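Ticket 2532 – Storkus bridge drops off the network overnight
3 min read
14 comments

Opened February 3, 2020. Status: pending customer, which I'd dispute, as I've answered everything asked of me.

The problem: my Storkus bridge loses its connection at some point in the night and stays lost until I pull the plug. The status light stays green throughout, so I no longer put much faith in the status light. Two thermostats and the porch sensor go down with it. Router is the Flastia one supplied by my provider in Grumville. Firmware on the bridge reads 1106.

First reply from support told me to restart the bridge. I had written in the ticket that I restart it every morning. Restarted it again anyway. It dropped that night.

Second reply blamed distance from the router. They're on the same shelf. I moved the bridge to the other end of the shelf to be cooperative – no change.

Third reply said "interference from household appliances" and wanted a list. There's a fridge in the next room. It was there all last year, when the bridge worked fine.

What I tried on my own:

Changed the wireless channel from automatic to fixed. Dropped overnight.

Swapped the power adapter for a spare with the same rating. Dropped overnight.

Wired the bridge straight to the router. Dropped overnight, which ought to have finished off the interference theory. Support still has it in the ticket summary.

Pulled the log before restarting. It holds 3334 lines and nearly all of them say "lease renewed". The last one before the silence says "lease refused". I pasted that line into the ticket in full and was thanked for my patience.

Then I looked at the router's address pool. Someone, possibly the installer back in June, had limited it to a small range, and the bridge had been sitting on 130, just outside it. My guess is that the router let it keep the old address until a renewal came up and then turned it away. I widened the range and gave the bridge a reserved address inside it.

It has held for two nights. I'm not calling that fixed. It held for two nights after the Huanca update as well, and support closed my last ticket on the strength of it.

Please leave this one open until it's been up a full week, and please take the word "interference" out of the summary. 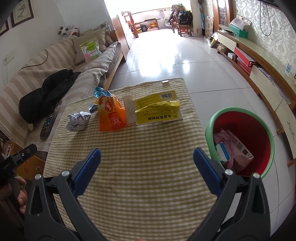 One more thing for whoever picks this up next. If the bridge can be refused an address and go on showing a green light, that's a fault on your side, whatever my router was set to. I'd like it logged separately – and I'd like the number of that ticket when it exists.

Shares: 6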